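Keeping White and Pale Things White: Notes From My Home and Workroom
By Loan Khương
Updated 15th January

I have lived with white furniture for many years, first in a small apartment and now in a house with a workroom at the back. People ask me why I did this to myself. I like the light, that is the whole answer. But pale surfaces show every mark, and in the beginning I ruined several of them with too strong products. I write down what I do now. Most of it needs only water, dish soap and a little patience.

Before you begin

Find out what the surface is. A painted table, a lacquered table and a plastic-covered table can look the same from one meter away, and they do not like the same things. If you don't know, try your cleaner first in a place that is usually hidden, for example under the edge. Leave it to dry completely and look again the next morning. I once skipped this with a shelf and the shelf became yellow in one corner. It is still yellow.

My basic mixture is 500 ml of warm water and 2 teaspoons of plain dish soap. I keep it in a spray bottle from Rastis, which was cheap and has a trigger that does not leak. Make a new batch every week or so. Old soapy water begins to smell.

You will also want:
two soft cloths, one for washing and one for drying
a white pencil eraser
baking soda
an old toothbrush with soft bristles
a small bowl for rinsing

Please do not mix bleach with anything, especially not with vinegar or ammonia. I don't keep bleach in the workroom at all.

Trays and shallow dishes

A cream or beige tray collects gray marks in the middle, where cups and tins are moved back and forth. Many of these marks are not dirt inside the material. They are a thin layer of metal or rubber left on top, and you can lift them off.

Empty the tray and wipe it with the soapy mixture. Make a paste with one tablespoon of baking soda and a few drops of water, put it on the marks and wait ten minutes. Rub in small circles with the damp cloth and do not press hard. Rinse two times, because baking soda leaves a white dust when it dries. The corners and the inside of the rim are best done with the toothbrush.

If the tray is wood with lacquer, leave out the paste and use only the eraser. For melamine I use the paste without fear. For trays with a printed pattern I am careful with both. 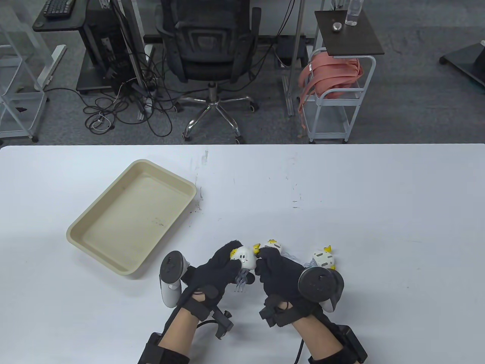 White tabletops

For daily cleaning a damp cloth is enough. Always go in one direction, from the far side toward yourself, and fold the cloth to a clean part when you see color on it. After that use the dry cloth. Streaks come mostly from water that was left to dry by itself, and much less from bad soap.

Small dark streaks and dots. Try the eraser first. It must be a white one, since the pink kind can leave its own color. Short strokes, then wipe away the crumbs.

Blue smudges. These may be ink, chalk, dye from jeans, or paint from a cheap toy. Start with soap. If nothing happens, put a little rubbing alcohol on a cotton pad and touch the mark lightly. Look at the pad. If the blue is coming to the pad, continue with a clean pad each time. If the pad becomes white, stop immediately, because you are taking off the table's paint.

Sticky rests of tape. Cooking oil, five minutes, then soap. I learned it from my neighbor and I have not bought any special remover after that.

Rings from hot cups. Sorry, I do not have a good answer. Some people use a hair dryer on low heat and tell me that it works on lacquer. On my table it did nothing.
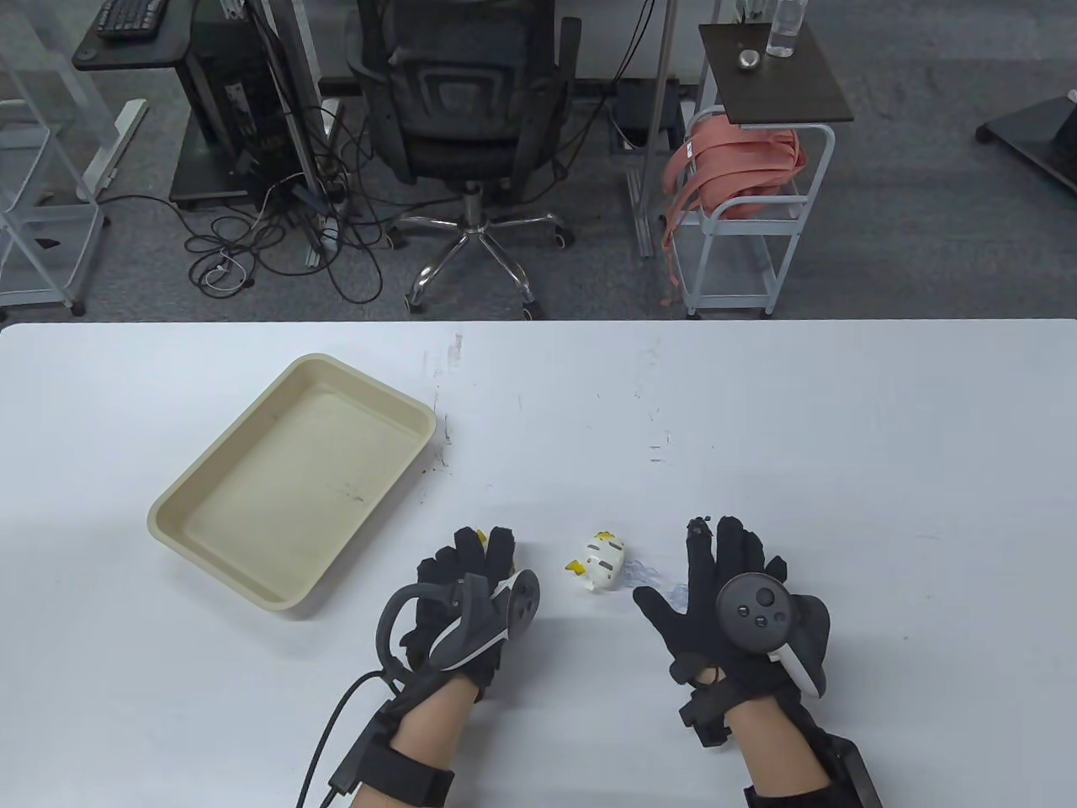

Toys leave color on a white table easily. A faint bluish mark like the one beside the little figure is a good one to try with soap first.

Plastic and rubber toys

Hard toys without batteries can go in a bowl of warm soapy water. Do not let water come inside if the toy has a hole or an open seam. If it has already come inside, squeeze the toy and let it stand with the hole down for a night.

Painted details, like eyes and stripes, should not be brushed. Only dab them. The white parts between can be cleaned with a cotton stick. If the whole toy has become sticky, which happens with some soft plastics after years in a box, dust it with cornstarch, wait an hour and wash it. It comes back sometimes. Then I do it again in May when I clean out the cupboards anyway.

White plush

Read the label before anything else. If the label allows washing, close the toy in a pillowcase and wash it on the delicate program, not warmer than 39 degrees Celsius. My old machine shows the water temperature in the display, so I can be so exact, but on most machines you choose the 30 degree program and it is fine.

If the label is gone, clean only the surface. Whisk a little of the soap mixture until there is foam, take only the foam on the toothbrush, and brush in the direction of the hair. Wipe with a damp cloth. Dry the toy in moving air and not on the radiator. When it is dry, brush it once more so the pile stands up.

For odors, put the toy in a paper bag with baking soda, shake, and leave it overnight. Vacuum it with a stocking over the nozzle.

White floors

I sweep every day and wash once a week. I use a flat mop from Toltbridge with two washable pads, and I change the pad in the middle of the room. If you use one pad for everything you only move the gray from one end to the other.

Scuffs from shoes go away with a tennis ball. Cut a small cross in the ball, put it on the end of a broom stick and rub. For the harder ones I kneel down with the eraser. Felt pads under the legs of chairs and tables prevent many new scuffs, but sand collects in the felt, so turn the chairs over now and then and brush them.

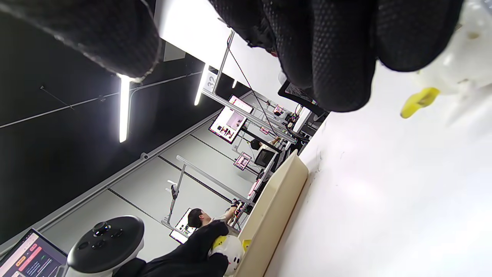
Pale floor beside a beige wooden table. Light scuffs like these are normal on white, and I do not chase every one.

Where wood meets a white floor, take care with oil. Table oil that drips on the floor can make a yellow spot that stays. Put newspaper under the table when you oil it, and take the newspaper away only after the rag work is finished. Lay the used rags flat outdoors to dry and do not leave them in a pile. Oily rags can catch fire by themselves.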